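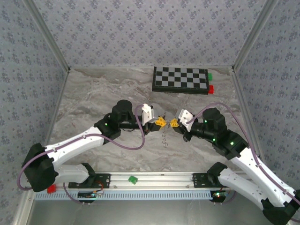

Setting Up the Brindell Two-Arm Bench Kit

This guide covers the bench kit as it ships now, with two arms on a shared aluminum rail. It takes you from a bare rail to a first two-arm move. If you bought the single-arm version and added the second arm later, start at Step 2.

By Sunita Saxena
Updated 29 Dec 2023

Before you start

You will need the hex keys from the parts bag, a small level, and a laptop with the Cilenico control software installed. Use the release from June or newer. Older releases find only one arm on startup and give no error message.

Clear the tabletop and keep the power supply unplugged until Step 4.

Step 1: Mount the rail

Set the rail along the front edge of the table and put the level on it in two places. Shim the low end if you need to. Tighten the end bolts first, then the middle ones.

Step 2: Attach the brackets

Each arm sits on its own black bracket. Slide both brackets onto the rail before you fit the arms. Set them 300 mm from the center mark, one on each side, and snug the bolts by hand. You will adjust the spacing again in Step 6.

Lift each arm by the shoulder housing. Do not lift by the wrist. The wrist motors are the most expensive part of the kit and replacements from Khurana take about 2 weeks.

Step 3: Route the cables

The purple cables run along the outside of the arms. Leave a generous loop at each wrist. With too little slack the cable pulls tight when the wrist turns, and the arm stops with a load fault. With too much, it can snag on the bracket.

Bend each arm by hand through its full range and watch the cable as you go. Run the loose ends into the slotted channel under the rail once you are happy with the slack.

Step 4: Connect the boards and power up

Each arm has its own controller board, and both fit below the rail. Connect the left one first, then the right. Check that no wire crosses a bracket bolt.

Plug in the supply. The lights on the arm housings should turn green. If a joint stays dark, unplug the supply and reseat the cable at that joint.

Step 5: Fit the gripper fingers

The yellow fingers slide into the white mounts at the ends of the arms. Push until they stop, then tighten the set screw a quarter turn past snug. Overtightening cracks the mount.

Step 6: Set the spacing

In the software, open Setup and choose Meet at Center. Both arms will move slowly until the fingertips face each other over the table. If they stop well short, move the brackets closer together and run it again. Finish tightening the bracket bolts when the tips line up.

Step 7: Try a handling task

Small blocks are fine for a first single-arm pick. For two arms, a short piece of thin chain is a better test. It hangs freely, so you can see any shake in the arms right away. Start at the lowest speed setting.

If the chain swings a lot during a slow move, check the bracket bolts and then the set screws.

Price and support

The kit is $186 a month on the Pukunton lease plan, with the boards and cables included. The enclosure is sold separately. For setup help, use the contact form and include the serial number from the underside of each shoulder.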